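The Rule Book for Clearing a Table

The house rules at Andetti run to 562 lines, and Lerato Nkuna wrote most of them. Line one says to put your coffee somewhere else. It has been revised twice.

Nkuna looks after good practice at the lab, where pairs of robot arms learn to deal with cups, plates and the rest of what people leave on tables. Large machines in factories have had serious safety standards for decades. Small ones fetching a plate have mostly had common sense, a substance she considers unevenly supplied. 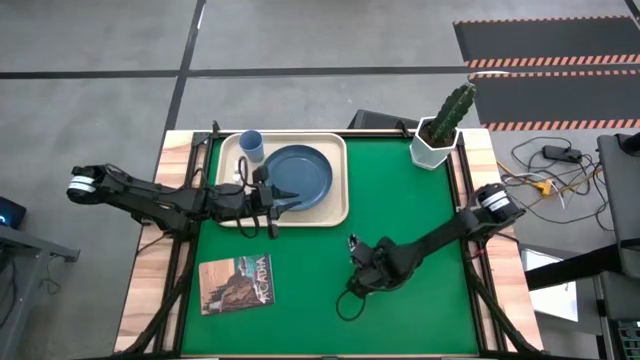 So the rules got specific. Mark the reach of each arm before you power it. Keep cables out of the walkway, a line that is quoted often and obeyed in spirit. Two arms sharing a table must each have a stop button, and one button must stop both. Anyone who wants to reach in waits until the arms are parked, even if the spoon is right there.

Emilian Chiriac, who drafted a competing rule book at Kaltow, thinks 562 lines is a cry for help. His has 60. "If people need a table of contents to move a saucer, they'll skip it," he told me. Nkuna read his version in November and sent it back with comments longer than the original.

They do agree on dishes. Both books say a trial counts only if the item ends up where it was meant to go, and that a plate set down upside down is a failure, however gently it was done. Both also require that failures be written down, which has made for some dreary reading and, Nkuna says, much better gripping.

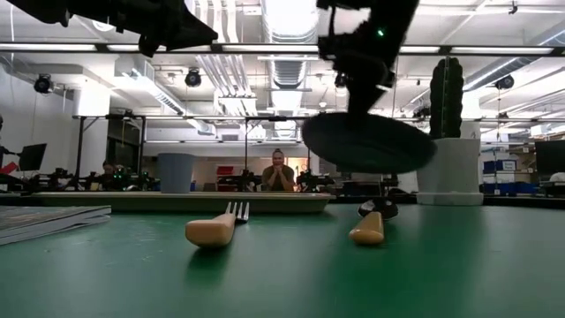

Does anyone have to follow these rules?

Only the people who work in the two labs, where signing the book is a condition of getting a login. A joint draft, known as Portela after the café where they argued over it, is meant to be offered to other groups once its authors settle the matter of length.

Chiriac has proposed meeting in the middle. Nkuna has asked him which middle, and attached an appendix on coffee.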